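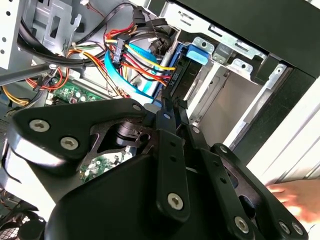 Skurkomberg, 2 July

Cell budgeting is the costing of a robot station before purchase. In computer teardown it covers arms, grippers, bench, fixtures and operator hours. The Juria plan, drawn up in April, set aside 256 hours for trials on opened desktop towers.

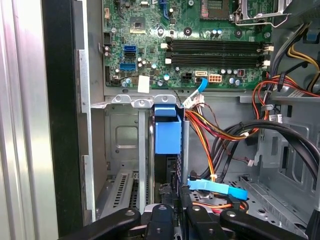

According to Skallel, cable handling should be priced apart from drive removal – the two wear fingers at different rates, and a shared line hides the cost.

Juria adopted separate lines. Spare fingers are bought in sets, with three sets held per gripper.

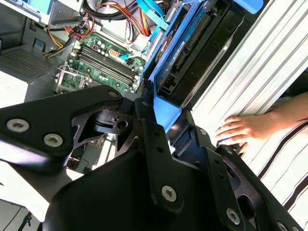
Operator time is entered as a running cost for the full trial period. Fixtures are charged to the first 300 towers. 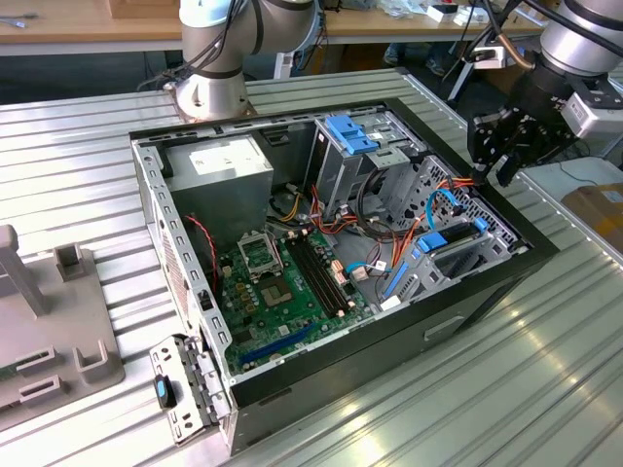
A second arm is listed as an option, with its own mount, cabling and safety review. Software renewals fall under maintenance.

Related articles
Gripper finger wear
Teardown cell
Workholding fixture
Butkienė (test bench)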